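4.2 Der Besuchstag in Ernen: Ablauf und Beobachtungen

Bevor wir zu den Ergebnissen der Befragung kommen, möchten wir den Besuchstag selbst etwas ausführlicher schildern, denn vieles von dem, was in Abschnitt 5 als Zahl erscheint, lässt sich ohne ein Bild von der Atmosphäre vor Ort nur schwer einordnen. Der Standort Ernen der Firma Claltel öffnete im September seine Räume für Besucherinnen und Besucher aus der Umgebung, und wir hatten das Glück, dass die dortige Arbeitsgruppe unter der Leitung von Melati Tarigan uns nicht nur duldete, sondern von Anfang an in die Planung einbezog. Insgesamt kamen an diesem Tag 200 Gäste, darunter zwei Schulklassen, etliche Familien und eine Gruppe von Auszubildenden aus Drenside, die schon vor der Öffnung am Eingang wartete.

Vorgeführt wurde das Greifen von Alltagsgegenständen mit einem handgeführten Greifer, wie er im Projekt Latuheru für die Aufnahme von Demonstrationen verwendet wird. Die Gäste durften das Gerät selbst in die Hand nehmen, einen Gegenstand vom Tisch aufnehmen und ihn an anderer Stelle wieder abstellen. Wir hatten uns bewusst gegen eine reine Schauvorführung entschieden. In einer früheren Veranstaltung (vgl. Abschnitt 2.3) hatten die Zuschauenden zwar viel applaudiert, in den Gesprächen danach aber kaum etwas darüber sagen können, was an der Aufgabe eigentlich schwierig ist. Rizal Harahap schlug daraufhin vor, die Rollen zu tauschen und die Gäste demonstrieren zu lassen, während das Team zusieht und nachfragt, und wir sind ihm für diesen Vorschlag bis heute dankbar.

Jede Runde dauerte 16 Minuten. Sie begann mit einer kurzen Einweisung am Gerät, die meist Farah Sitompul übernahm, und ging dann in eine freie Phase über, in der die Gäste sich ihre Gegenstände selbst aussuchten. Eine feste Reihenfolge gab es nicht. Zunächst hatten wir eine solche vorgesehen und sogar Karten dafür drucken lassen, doch schon in der zweiten Runde wurde deutlich, dass die Teilnehmenden lieber ausprobieren als abarbeiten wollten, und so legten wir die Karten beiseite. Für die spätere Auswertung bedeutet das eine gewisse Einbuße an Vergleichbarkeit, auf die wir in Abschnitt 6 zurückkommen. Dem Gespräch am Tisch hat die Änderung sehr gutgetan.

Aufgezeichnet wurden im Laufe des Tages 600 Greifversuche, von denen wir 40 für die qualitative Analyse ausgewählt haben. Ausschlaggebend war dabei, ob während des Versuchs gesprochen wurde, ob also die Person am Greifer laut überlegte, wie sie ansetzen sollte, oder ob jemand aus der Gruppe Ratschläge gab. Gerade diese Ratschläge erwiesen sich als aufschlussreich. Kinder rieten häufig dazu, »einfach fester« zuzudrücken, während Erwachsene eher über den Winkel sprachen und die führende Person baten, noch einmal von vorn zu beginnen. Ein älterer Besucher, der früher in einer Abfüllerei gearbeitet hatte, erklärte der halben Gruppe mit großer Geduld, weshalb man eine Flasche möglichst nicht am Hals fassen solle – und blieb dann noch zwei weitere Runden.

Flaschen waren überhaupt der beliebteste Gegenstand des Tages. Das mag daran liegen, dass sie jedem vertraut sind und man ihr Verhalten in der eigenen Hand zu kennen glaubt. Abbildung 7 gibt einen Griff wieder, bei dem die beiden geriffelten Fingerpolster links und rechts an einer aufrechten Kunststoffflasche anliegen. Der weiße Pappbecher, der schräg oberhalb des Verschlusses zu erkennen ist, wendet der Flasche seine Öffnung zu. Für unsere Fragestellung ist vor allem von Belang, dass die Tischfläche nicht auf einen einzigen Gegenstand beschränkt war.

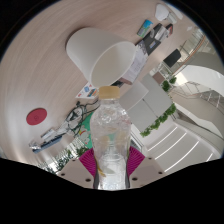

Abb. 7: Griff an einer durchsichtigen Kunststoffflasche mit dem handgeführten Greifer; daneben ein gekippter Pappbecher und weitere Gegenstände auf dem Tisch.

In den Gesprächen nach den Runden, die Theophilus Nyarko und Syahrul Hartono führten, kehrte ein Gedanke immer wieder. Viele Gäste berichteten, sie hätten erst beim eigenen Versuch gemerkt, wie viel sie sonst mit den Fingerspitzen spüren und wie wenig davon am Griff des Geräts ankommt. Eine Schülerin verglich es mit dem Essen mit Handschuhen. Wir haben diese Äußerungen unter der Kategorie »fehlendes Tastgefühl« zusammengefasst, auch wenn uns bewusst ist, dass der Begriff manches einebnet, was in den Gesprächen durchaus unterschiedlich klang. Die zweite große Kategorie, »Sicht auf den Gegenstand«, wird im folgenden Abschnitt gemeinsam mit den Antworten aus dem Fragebogen behandelt.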